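손목 카메라만 쓰는 모방학습, 과일 집기에서 자꾸 사과를 헛짚습니다

로봇 학습 > 매니퓰레이션 > 데이터와 평가

글쓴이: Nevent

안녕하세요. 졸업이 걸려 있어서 평소보다 공손하게 씁니다.

흰 테이블 위의 과일을 집어 흰 그릇에 담는 작업을 손목 카메라 한 대만 입력으로 넣어 학습시키고 있습니다. 외부 카메라는 없습니다. 논문 제목에 이미 '손목 시점만으로'라고 써 놓은 터라 이제 와서 한 대 더 달 수가 없습니다. 시연은 2,000개를 모았고, 정책은 행동 청크를 예측하는 흔한 구조입니다. 특별한 건 없습니다. 특별했으면 질문을 안 했겠죠.

빨갛고 둥근 과일이 두 종류인데, 복숭아인지 천도복숭아인지 연구실에서도 의견이 갈리는 쪽은 그럭저럭 집습니다. 사과만 만나면 손가락이 옆에서 멈칫하다가 허공을 쥡니다. 검증 손실은 아주 예쁩니다. 액자에 넣고 싶을 정도입니다.

입력 영상 상태가 궁금하실 것 같아 올립니다. 과일은 구석에 몰려 있고 화면 대부분이 흰 상판입니다.
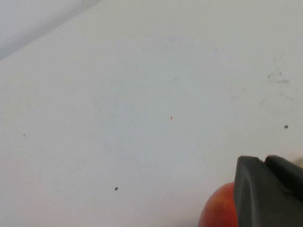
지금까지 해 본 것

- 학습률 조정: 변화 없음. 제 기분만 변했습니다.
- 색상 증강: 사과는 그대로고 복숭아 쪽까지 나빠졌습니다.
- 시연을 1,000개로 줄여 재학습: 사과 성공률이 거의 똑같습니다. 나머지 1,000개를 모으던 저의 여름은 뭐였을까요.
- 이미지 크롭: 중앙 크롭을 썼습니다. 쓰면서도 좀 이상하긴 했습니다.

데이터를 더 모아야 하는지, 방법 자체가 틀린 건지 의견 부탁드립니다.

Furkutach 님의 답변

데이터를 더 모으세요. 저희도 처음엔 안 됐는데 많이 모으니까 됐습니다. 그리고 GPU를 바꿔 보세요.

 댓글 (Nevent): 얼마나 더 모으면 될까요?
 댓글 (Furkutach): 될 때까지요.

Baldursdóttir 님의 답변 (채택됨)

윗분 답변은 틀릴 수가 없다는 점에서 훌륭합니다. 다만 절반으로 줄여도 성공률이 같았다면 양의 문제는 아닐 가능성이 큽니다.

저는 크롭부터 의심합니다. 올리신 영상에서 과일은 오른쪽 아래 구석에 걸려 있습니다. 중앙 크롭을 하면 정책은 과일 대신 깨끗한 흰 상판과 얼룩 몇 점을 열심히 공부하게 됩니다. 점은 잘 외웠을 겁니다. 상판의 점은 시연 내내 같은 자리에 있으니 정책 입장에서는 과일보다 믿음직한 이정표거든요. 검증 세트도 같은 상판에서 모으셨다면 손실이 예쁜 것도 설명이 됩니다.

저희도 비슷한 걸 겪고 나서 평가 방법부터 바꿨습니다. 순서는 이렇습니다.

1. 크롭을 빼고 전체 영상을 그대로 줄여서 넣습니다.
2. 과일 영역을 흰색으로 덮은 영상을 정책에 넣고 예측 행동이 얼마나 달라지는지 봅니다. 거의 안 달라지면 정책은 과일을 안 보고 있는 겁니다.
3. 반대로 상판의 점을 지운 영상도 넣어 봅니다. 여기서 행동이 크게 흔들리면 축하드립니다, 범인을 찾으셨습니다.
4. 검증 세트는 상판을 닦거나 돌려놓고 새로 모읍니다.

2번은 손가락이 과일에 바짝 붙은 순간의 영상으로 하시는 게 좋습니다. 멀리 있을 때는 원래 행동 차이가 작아서 티가 안 납니다. 이런 구도 말입니다. 검은 손가락 바로 오른쪽에 빨간 사과가 있고, 나머지는 거의 다 흰 바탕입니다. 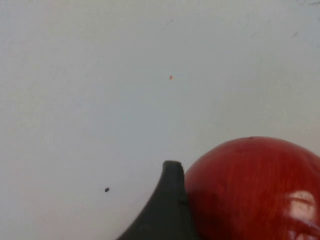 과일을 가리는 시험은 몇 장면으로 해야 믿을 만한가요?
저희는 49장면을 썼습니다. 50장면을 준비했는데 하나는 파일이 깨졌습니다. 평균만 내지 말고 장면별 차이를 전부 늘어놓고 보세요. 몇 장면이 평균을 끌고 가는 경우가 많습니다.

그리고 사과만 안 되는 건 시연 비율도 확인해 보세요. 성공률을 과일별로 나눠 적지 않으면 쉬운 쪽이 어려운 쪽을 가려 줍니다. 저희 초고가 그렇게 심사에서 떨어졌습니다.

Fesance 님의 답변

위 답변에 동의하고 하나만 보탭니다. 사과 탓을 하기 전에 그릇 쪽도 보세요. 흰 상판에 흰 그릇이면 테두리와 옅은 그림자 말고는 단서가 별로 없습니다. 가림 시험을 과일에만 하지 말고 그릇에도 하시고, 과일과 손가락과 그릇이 한 화면에 같이 들어오는 장면을 따로 모아서 돌리면 정책이 어느 쪽을 보는지 비교가 됩니다.

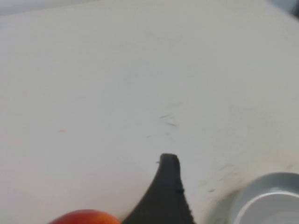 손목 시점. 왼쪽부터 과일, 그리퍼 손가락, 흰 그릇.

둘 다 가려도 행동이 그대로면 그 정책은 눈을 감고도 일하는 셈이니 논문 제목을 '카메라 없이'로 바꾸시면 됩니다. 인용은 더 될지도 모릅니다.

 댓글 (Nevent): 크롭을 빼고 다시 학습을 걸었습니다. 사과를 집기 시작했습니다! 아직 가끔 허공을 쥐지만 예전처럼 확신에 차서 쥐지는 않습니다. 가림 시험은 토요일에 돌려 보겠습니다.
 댓글 (Baldursdóttir): 점 지우는 시험도 꼭 하세요. 크롭만 빼고 넘어가면 나중에 상판 바꿀 때 여기 다시 오시게 됩니다.
 댓글 (Furkutach): GPU는 바꾸셨나요?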